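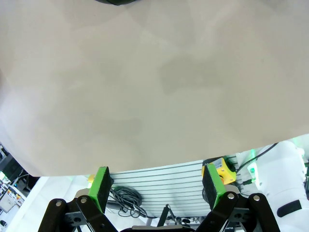
I've been using the Flikitz Cell Check deck from Pernorau for 6 weeks now, long enough to have opinions and to have bent the corners on a good chunk of the cards. If you haven't run into it, it's a boxed set of 52 laminated cards on a ring, each with one rule for working around a small robot arm on a bench, plus a dry-erase marker, a roll of floor tape and a fold-out sheet for the wall. I bought it for the kind of work where an arm with a two-finger gripper has hold of the bottom edge of a big piece of cloth, and the rest of the bench carries on underneath. Cloth is a great test for a set of rules! Most checklists I've tried were written for boxes and metal parts, things that keep their shape. A sheet of pale fabric that size hides half of what's behind it, and down below the fingers you've got a bundle of black cable looped up in front of the slotted aluminum, which is exactly the sort of thing card 11 is about (more on card 11 in a minute, I have feelings).

So, the good stuff first.

The cards are written in plain words. I can't tell you what a relief this is. I've sat through rule sheets where every line starts with "the operator shall ensure" and by line three I'm thinking about lunch. Flikitz says things like "Can you reach the stop with the hand you're going to use?" and leaves it there. You read it, you reach, you find out. My favorite of the lot is the one that asks you to stand where you'd really be standing when something goes wrong, and not where the floor tape says you'd be standing. I moved my whole stool over that one.

They're sorted by color: before power, before motion, during, after, and a small gray bunch called "when it changed." The gray ones are the best thing in the box. They're for when you swap a gripper pad, or a different cloth comes in, or somebody bumped the table. I used to treat a pad swap as nothing. Now I pull the gray cards, run the move at slow speed, and write the new grip setting on the card with the marker. It takes me a few minutes and I've stopped having that conversation where two people each swear the force was set to something different.

The soft goods cards are short but somebody at Pernorau has clearly wrestled a bedsheet. One of them tells you to look at the part from the side opposite the robot before you start a move, as a draped sheet will happily block your view of the fingers, or your view of a coworker. Another says to decide ahead of time what happens to the cloth when you hit stop. Does the gripper hold on or let go? Which one do you want? We argued about that for most of an afternoon. We settled on hold, wrote it down, and taped it up by the controller. I don't think we would have had that argument at all without the card, and I'd rather have it over coffee than with my sleeve in something.

OK, card 11. Card 11 says "All cables secured and clear of the arm's full reach." Lovely. In a perfect world, sure. On any bench where people are still changing things you've got slack, you've got loops, you've got a lead running along the top of the arm, and if you zip-tie every last inch you'll be cutting zip ties all day. The card gives you a yes or a no and nothing in between. I wanted it to split the question: could the gripper snag this loop, could the arm pull that lead tight at the end of its reach, could a hanging bit of cloth catch either one. Those I can check one at a time. As it stands I was ticking yes and feeling a little bit like a liar, so I crossed it out and wrote my own on the back.

The emergency stop cards I like a lot. There are 2 of them, one for where it is and one for whether it works, and the second one makes you press it, every session, before you do anything interesting. The "where" card has a nice bit about color. It wants the yellow housing to be the loudest thing on the bench, and it asks you to look around for other yellow things that could fool a panicky eye. I went hunting and ours had plenty: knobs, tape, a tool handle. I'd never thought about it. If your gripper pads are lime green or some other shouty color, give that card a slow read too.

Things that bugged me, apart from poor old card 11:

The ring is too small. With all the cards on it you can't fold the deck flat, so it springs shut on you while you're writing. I put mine on a bigger ring from the stationery drawer and the problem went away.

The marker smears. Wipe a sleeve across it and there goes your grip setting. Use a fine permanent pen and clean it off with alcohol when you need to.

The wall sheet has tiny print. I have decent eyes and I still have to walk right up to it. Yanti Nasution, who shares the bench with me, folded hers up and put it under the leg of a wobbly table, where I'm told it performs very well.

The floor tape is fine. It's tape.

I should say how it stacks up against the Mindari app, as I had that on a tablet before this. Mindari is smarter in some ways. It saves a history and it nags you, and if your boss wants a record of who checked what, it makes one with no effort from you. But I kept tapping through it. Tap tap tap, all green, go. With a physical card I flip it and my eyes end up on the thing it's asking about, and I'm much slower to fib. If you need the paper trail, you could do what the folks over at Palacios do and run both, cards at the bench and the app at the end of the shift. That's more patience than I have.

One more thing that belongs in any review of this kind of product: the deck is a habit helper. It won't do your risk assessment for you, it doesn't know what your arm weighs or how fast you run it, and the little booklet says so on the first page (good for them). You still have to read the manual for your own robot and follow whatever your local rules are. If you're setting up from zero with no one around who's done it before, get a person in first and buy the cards second.

Would I buy it again? Yes, and I'm after a second set for the other bench, mostly for the gray cards and the soft goods ones. Four stars out of five. I've sent Pernorau my version of card 11 and they wrote back very politely asking for a better scan of my handwriting, so I'm typing it up for them tonight.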